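KULARD TECHNICAL REVIEW PANEL
Minutes of the meeting held on 26th March, Ovthorpe office, upper meeting room

Present: the Chair; the Head of Procurement; the Data Manager; the Safety Adviser; Maximiliano Paredes (Robotics Lead); the Secretary (minutes).
In attendance for items 3 to 5: two representatives of Tundetti.
Apologies: the Finance Partner.

1. Minutes of the previous meeting
The minutes of the November meeting were agreed, subject to one correction. Under item 4, "training set" should read "test set".

2. Matters arising
2.1 The Head of Procurement reported that the Seixas contract had been closed and the deposit returned. No further action.
2.2 The Data Manager had circulated the revised naming rules for recordings. Comments had been received from the Ovthorpe team only, and the rules would stand as drafted.

3. Tundetti recording service: presentation
3.1 The representatives outlined the service on offer. Tundetti would supply trained operators working with a pair of hand-held grippers in furnished kitchens, and would deliver recordings of short tasks with a written log for each session. The buyer would choose the tasks from a list or submit its own.
3.2 The quotation covered 40 sessions in 13 kitchens. Further sessions could be ordered at the same rate within the contract period.
3.3 In reply to the Chair, the representatives confirmed that the kitchens were left as the household kept them. Operators were asked to clear a table for the task and to leave the remainder of the room alone.
3.4 Maximiliano Paredes asked whether both hands were recorded when only one was in use. The representatives stated that both were recorded throughout and delivered as separate files with a shared clock.

4. Review of the trial material
4.1 The panel had received 43 recordings under the trial agreement. Maximiliano Paredes presented his written review, previously circulated as Paper B.
4.2 He considered the material suitable for work on long, thin objects, where the existing collection was weak. He drew attention to the stick task, in which wooden sticks are handled at a table on which a small open holder stands. Placing a stick upright in a narrow container required a firm grip and a correct angle, and the present Ovthorpe arm performed poorly at it.
4.3 Six recordings had been set aside by the reviewer. In four the log named the wrong task. In the remaining two the left and right files did not match in length. Tundetti accepted the findings and undertook to replace all six without charge.
4.4 The Data Manager observed that the logs did not state the size of the objects handled. It was agreed that length and thickness should be entered for sticks, skewers and similar items.
4.5 The Safety Adviser asked that the operators' guidance deal expressly with knives and with lit hobs. The representatives agreed to provide the current guidance and to accept amendments.

5. Terms
5.1 The Head of Procurement noted that the draft terms gave Tundetti the right to resell recordings of tasks submitted by the buyer. The panel did not find this acceptable. The representatives agreed to refer the clause to their office.
5.2 Delivery was expected to take roughly six weeks from signature.

The representatives of Tundetti withdrew.

6. Discussion and decision
6.1 Members were broadly in favour. The Head of Procurement preferred a smaller first order and asked that her view be recorded.
6.2 It was RESOLVED to recommend the purchase, subject to removal of the resale clause and receipt of the replacement recordings.

7. Actions
Head of Procurement: to write to Tundetti on the resale clause.
Data Manager: to send Tundetti the object size fields.
Safety Adviser: to comment on the operators' guidance.
Maximiliano Paredes: to check the replacement recordings and to draw up a task list for the first order, with the stick task to be included.

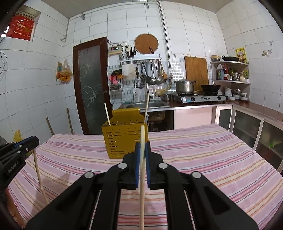 Secretary: to circulate the task list with the papers for the next meeting.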